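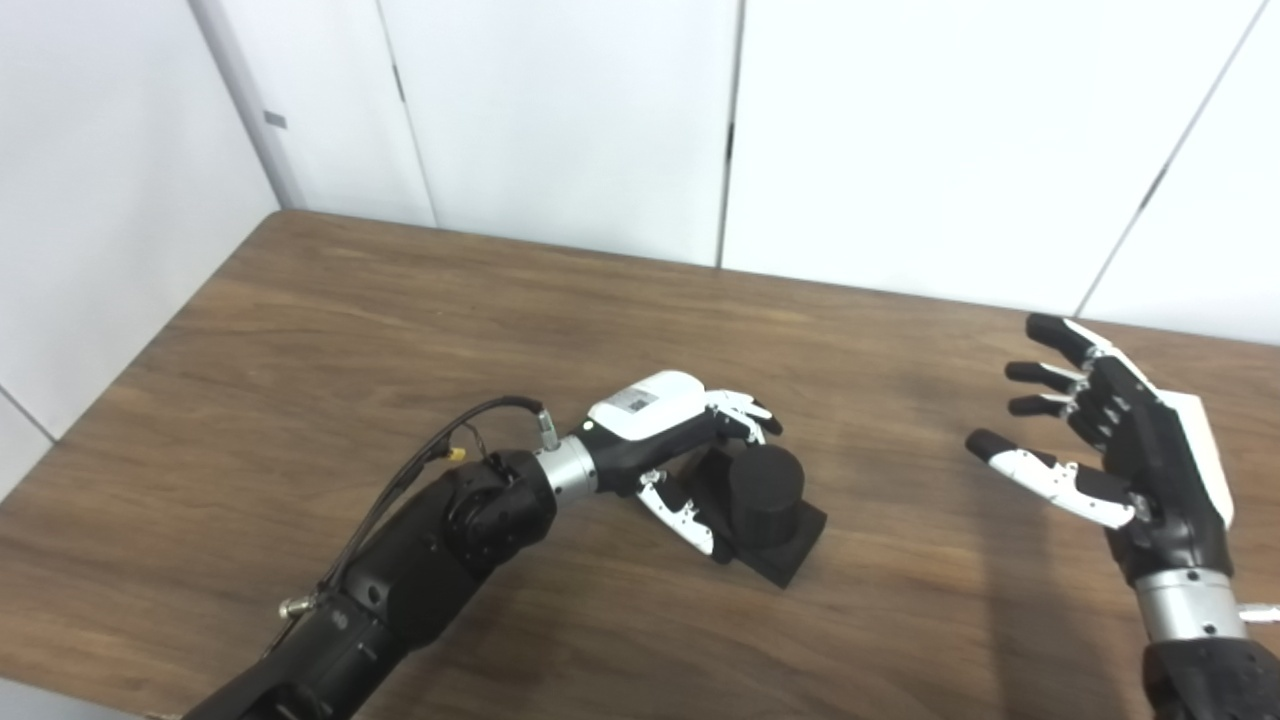
One subscriber wanted it minuted that the notice for the October outage went to email addresses only, and that a household whose line is down can't read email. The point was accepted and is dealt with under item 3.

Idthorpe Broadband Co-operative
Minutes of the quarterly network meeting
Meeting opened 7 pm. Quorum confirmed by the secretary.

1. Previous minutes

Accepted with one correction. The splitter cabinet at the northern end of the township was recorded as "powered". It is a passive cabinet and has no power supply. The asset register already has it right.

2. Backhaul

The operations lead reported on the October outage. Service was lost to all subscribers on the main fibre when the carrier link from Gritmont failed. Traffic should have moved to the microwave path. The failover did not trigger, as the link was still showing as up at the optical level while passing no usable traffic. The path was switched by hand.

The routing configuration now tests for reachability beyond the far end of the link — port status alone is no longer used. A forced failover in the maintenance window worked in both directions. Return to the primary path is held back by a timer to stop the route flapping.

Discussion on whether the microwave path can carry the evening load. It can't at full plan speeds. The present arrangement is that voice and medical alarm traffic is given priority and everything else shares what is left. Members agreed this should be written into the service description in plain words, as the current text says only that the network is "redundant".

The Gritmont carrier contract comes up for renewal next year. Quotes to be obtained for a second fibre route that does not share the same bridge crossing. The existing supplier has been asked for route maps and has not yet supplied them.

3. Outage notices

Text messages to be the default for unplanned outages, with email kept for planned work. Of the accounts on file, 71 have no mobile number recorded. The office will phone those households on the landline or write to them. A recorded message will also be placed on the support line at the start of any outage, and taken off again when service is restored. It was noted that in October the message stayed up until the following afternoon.

4. Extension along the Daza road

The revised design passes nearly 1,000 premises if all later stages are built, but only the first stage is costed. Stage one covers 71 premises between the township boundary and the old siding. The match with the figure under item 3 was queried and both were checked against the source lists. They are correct and unrelated.

The design uses existing conduit where it could be rodded through. Two sections are blocked, one of them crushed under a driveway. Directional boring is priced for both. Open trenching was considered for the driveway section and dropped — the reinstatement cost more than the bore.

The pole attachment application is with the electricity distributor. No work on aerial sections until it is granted.

Motion: that stage one proceed to tender on the revised design, with aerial sections listed as provisional items. Carried, with one abstention.

5. Customer equipment

Grarico has advised that the older model of optical terminal will stop receiving firmware updates. Existing units will keep working. Agreed to replace on fault or on change of plan, and to keep the remaining spares for like-for-like swaps in the meantime.

Support reports that most slow-speed complaints are traced to the in-home wireless. Technicians will run a wired test at the terminal first and leave the result with the customer. The test sheet needs a line for the cable category, which is missing from the current version.

6. Addressing

IPv6 is enabled on the core and on the test group. Some subscriber routers ask for a larger prefix than is offered and then fall back to IPv4 only. Prefix size to be increased before wider rollout. Subscribers needing a public IPv4 address for cameras or remote access can still request one at no charge, and the form will be moved to the main support page.

7. Other business

Keys to the equipment hut: the sign-out book has gaps. Code lock to be priced.

Actions

Operations: second route quotes, follow up on route maps, IPv6 prefix change, lock pricing.
Office: contact accounts without a mobile number, amend service description, move IPv4 form.
Field: add cable category to test sheet, confirm both bore locations before tender.

Next meeting to be held at the same venue. Meeting closed.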